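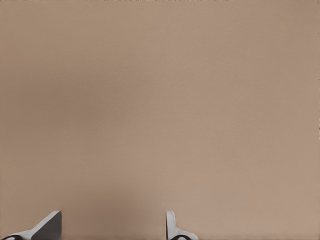

Rolent open day at Halasar: worth the drive?

4 min read

**gearbox_dan**
May 5, 2025

I went to the Rolent open day and said I would write it up, so here goes. It was in the Halasar building, second floor. Sign in at the desk, get a badge, wait in the hallway until they call your group. My group had 20 people in it and the room was too small for that.

The main demo was the two-arm setup doing a kitchen job. It was all in simulation. They had the Larkix simulator up on a big screen, with the wrist views on smaller screens next to it. The job was to deal with an egg, a carton and a pink plate. Laine Hunt ran it and took questions while it was going. She was easy to follow and didn't rush anyone.

It's slow. If you are used to pick and place lines you will be looking at your watch. The part I liked was when she stopped a run and switched between the views. From the wrist you get a lot of bare table and very little else until the arm turns toward something.

**mottram_k**

Wait, so there was no real robot? I drove 2 hours to one of these last September and at least they had hardware on the floor.

**gearbox_dan**

No hardware in the part I saw. The sign-up page did say simulation but you had to scroll down for it. I asked about the real cell and was told it's at the Limsakul site and not open to visitors.

**mottram_k**

Then I would call that a screening. I can watch a render at home.

**pallet_jill**

I was in the group after Dan's and I don't agree. With real hardware they run one thing that they know works, and you stand behind a fence. Laine let people ask for changes. A guy asked her to move the plate and she moved it and ran it again right there. 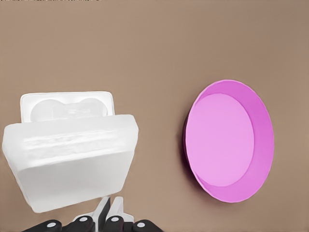
She also left the failed runs in. We saw one where the arm came in at a bad angle and she let it play to the end and then talked through why. I took more notes on that one than on the good ones.

**mottram_k**

Fair, but failing in a simulator costs them nothing. Does an egg in there even break?

**pallet_jill**

Somebody asked. It doesn't. She said they track contact force and mark the run as failed if it goes over a limit. The limit can be set wrong, and she said that too.

**tinplate**

That's my problem with all of these. Grip on thin plastic is hard to model. The carton flexes, the finger slips a bit, and your force number is off. I run a tray sealer for a living and we throw out trays every shift for exactly that. I'd want to see the same job on the real cell before I believed any of it.

**gearbox_dan**

I don't think they were asking anyone to believe it was done. They have run it 3,000 times in Larkix and the slide after that said real tests are next. I thought it was a pretty sober talk.

One thing for anyone going to the next one: stand on the left. The overview screen is on that side and you can follow both arms on it. Where I stood first I could only see the wrist views and I was lost for the first few minutes. 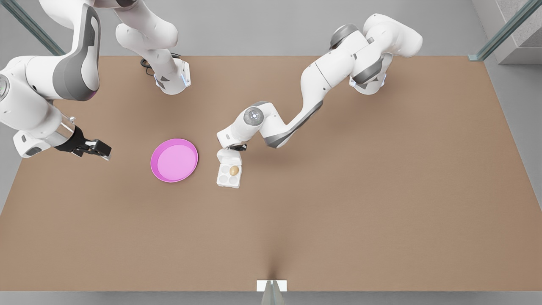
Overview screen: left arm on the carton with one egg in it, right gripper open beside the plate.

**tinplate**

OK, that helps. Is the left arm always the one that takes the carton?

**gearbox_dan**

It was in the runs I saw. I didn't ask if it can swap.

**pallet_jill**

Same in my group. I didn't ask either.

**new_to_cobots**

Is there parking? And can I bring my son? He is 9 and likes this stuff.

**pallet_jill**

Parking is behind the building, free, but the lot fills up. There were a couple of kids in my group. They got bored during the slides and were fine once the arms were moving.

**mottram_k**

I'll wait until they open up Limsakul. If anyone hears a date for that, please post it in this thread.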